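I've been teleoperating a simulated two-armed robot through household tasks for the Pomisero project. A few notes on how the work goes, for anyone thinking of doing it.

Each task gets done by hand, start to finish, with me moving both arms through a pair of controllers. The recording is what the robot learns from. One full go is called a demo. My target for this batch is 1000.

The room this month is a bathroom. I work from three views, one on the head and one on each wrist. Most people want to stare at the head view. For close work you need the wrists.
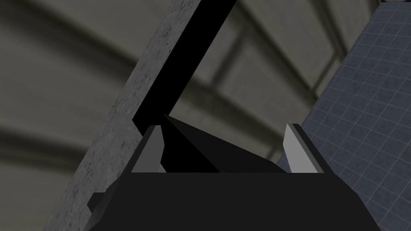
My first batch was bad. I moved too fast and paused in odd places, and the model copied the pauses. Fellarska, who set up the training side, sent back 419 demos with a note that said "smoother, please". Fair enough.

What helped was deciding the whole path before touching the controllers. If I have to think, I think before I start recording. Once it's running I keep moving, even if slowly.

Leaning the body is the part that took me longest to learn. The head tips with it, so the walls and floor swing over to one side and your hands no longer go where you expect. I stopped trying to picture the room upright and steered by whatever was closest to the grippers.
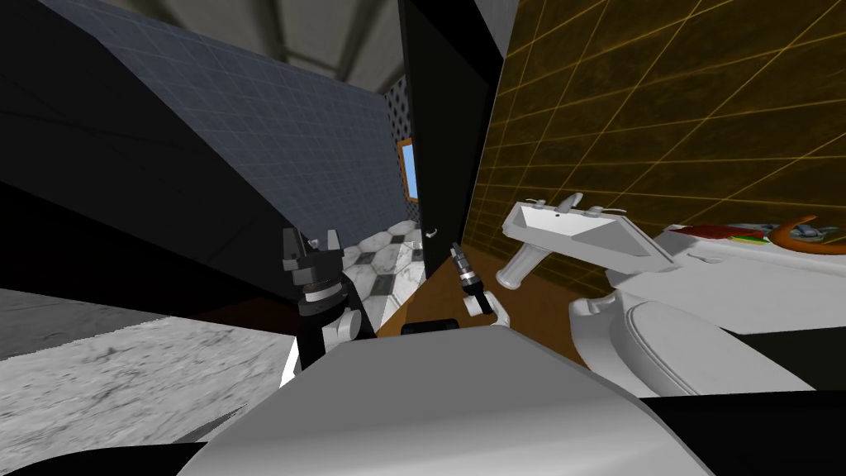 Two arms are harder than one. The idle arm drifts if you forget about it, and then it's in the way. I park mine close to the body and check it before each move.

A missed grasp doesn't always mean throwing the demo out. If I back off, line up and try again cleanly, I keep it. Graltska, the checking tool we use, flags those separately so they can be weighted later. Knocking something off a counter is a delete.

Opening the gripper all the way before an approach is worth the extra second. A half-open gripper was behind most of my misses in August.

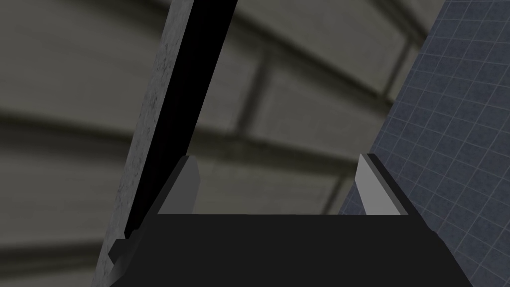 Hobart, 26th January

Session log for today: 30 demos recorded, 29 kept. The one I dropped was a controller dropout - the left arm froze and I couldn't get it back.

I'm still slow on anything near a door handle. The wrist has to turn early and I keep leaving it late. Same room again tomorrow, with the Pintér controllers if they've been charged.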